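Drumby Round Table Top, Stemadlow series
Item no. 807

The Drumby top is made for small kitchens, tea rooms and waiting areas. It is sold without legs, so you can use it with your old base or order the Tsolakis base separately. The underside is drilled for both fittings.

All tops are sanded by hand in our workshop and get 2 layers of hard oil. The colour will become a little darker with the years, this is normal for wood and is not a reason for return.
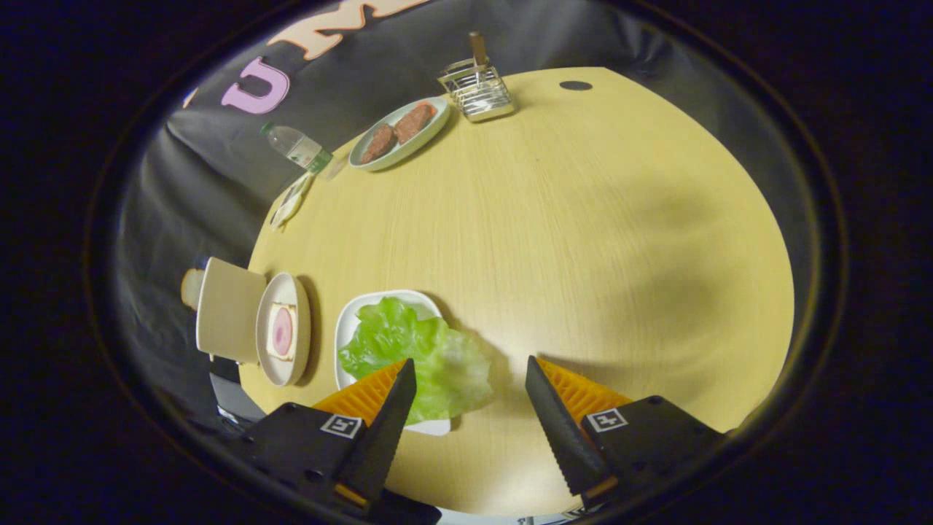 Drumby round top, pale finish, with lettuce on a plate.

Care: wipe with a soft cloth and mild soap, then dry it. Please do not leave water standing on the surface – it can raise the grain. We advise to oil the top again every November, before the heating season. Nuro oil is suitable, other hard oils for tables also.

Delivery takes some 7 working days. The top comes in one carton, screws included. For special diameters please write to Gladys Muñoz in our order office and tell her the height of your base too.

Prices last changed: June 7, 2020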